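Ventosa o pinza, segunda parte

Sigo sin creerme la hoja de datos. Trurnico dice que su ventosa de fuelle perdona cualquier desalineación, y puede que sea verdad con cajas de cartón. Con piezas pequeñas de plástico la cosa cambia. Hice 100 intentos con cada herramienta y la ventosa falló más que la pinza vieja de Jaltbridge, que ya venía con holgura cuando la compré de segunda mano.

Luego está el precio. El kit completo cuesta 1.519 euros, sin la bomba. La pinza me salió por unos 583 y lleva meses aguantando golpes. Zachary Doucette me escribió en enero para decirme que el problema era mi presión de vacío, así que la subí. Gané 6 aciertos y un ruido insoportable – no me parece un gran negocio.

También probé a llevar la cámara en la muñeca, como recomiendan todos. De cerca desenfoca justo lo que más me interesa ver, y el controlador de Stisthorpe no me deja fijar el foco. He escrito a soporte dos veces. Me contestaron con un enlace al manual, que ya tenía abierto.

La semana que viene repito las pruebas con la misma bandeja y otra velocidad de aproximación. Si alguien tiene números propios, que me los mande, aunque me lleven la contraria.

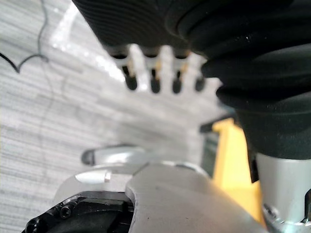
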